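July, bench room, 8:15 am

Started on the table surfaces today. The two cream-white tables have been pushed together since the Weramholm job and they'd picked up the usual film from tape and hands. Tapio wants them sorted before the Clekent panels come in, so I'm writing down what I used and what I'd change.

Products on the shelf this morning: the Ruotsalainen neutral cleaner (concentrate), one bottle of isopropyl that is nearly finished, and the Drelthorpe cream that I don't like on white tops. It leaves a haze you only notice late in the afternoon when the light comes in low. I left the cream alone.

Mix for the neutral cleaner: 40 mL concentrate made up to 4,000 mL with tap water. The label allows a stronger mix, but last time that needed two rinses and I didn't want to spend the morning on it. Bucket labelled with the ratio in marker.

Order of work:

- dry pass first to get the grit off
- neutral cleaner, long strokes from the back wall toward the front edge
- rinse pass with plain water
- isopropyl only on tape residue, small patches

Stopped to check the finish after the rinse pass. Best way is still to get your eye right down at table height and look across toward the wall.

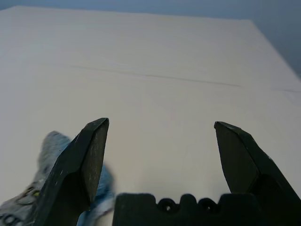 Low view over the tabletop toward the grey-blue wall.

Colour reads slightly warm from down there. Helmi reckons the tops have yellowed since we bought them. I compared against the offcut in the drawer and couldn't settle it either way – the offcut has been in the dark the whole time, so it ought to be the fair reference, but it's also a different batch. Leave it for now. If Clekent want colour matching done on these tables we'll put down a neutral sheet anyway.

The seam. This is the part that took the time. The gap between the two tops is thin but it holds dust, and a wet cloth pushes the dust further in. What worked was folding a dry cloth over the edge of a plastic scraper and running it along the join in one direction, then turning to a clean bit of cloth and going again. I did that before any more liquid went near it. The whole seam took 26 minutes, which is too long for a routine clean. Suggest we do it monthly and just vacuum it in between.

I'd also like to try low-tack tape over the join when we're cutting foam. Tapio isn't keen, he says the tape edge becomes the new dirt line. Fair point. Might test it on half the seam and see.

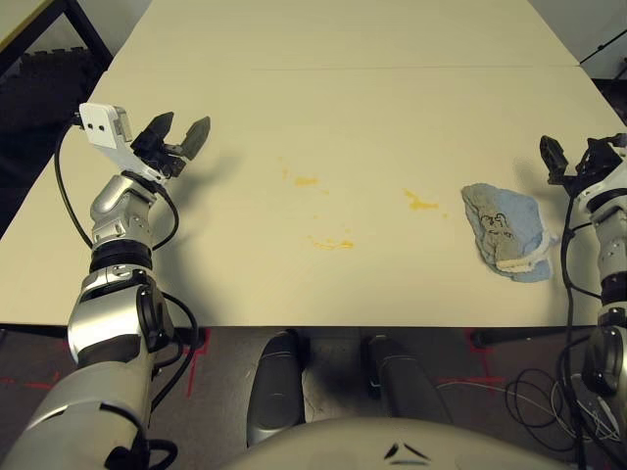 Cloths: we're down to the light blue ones. They're fine for the dry pass and for buffing, a bit thin for the rinse. Helmi has asked for the heavier grey ones on the next order. Please don't put used ones back in the clean bin. Bag on the hook by the sink, wash at 40 with no softener. Softener smears.

Levels: put the long level across the join at both ends and in the middle. Good at the front, a hair high on the far side at the back. Didn't touch the feet. It won't matter for the panels but it will for anything with a glass base, so I've put it on the jobs list.

Left to do:

- tape residue near the wall, needs the new isopropyl
- front edge, I only gave it a quick wipe
- back feet (see above)
- reorder neutral cleaner, roughly a third of the bottle left

Helmi has the order sheet. Clekent delivery is still meant to be after lunch, through the side door.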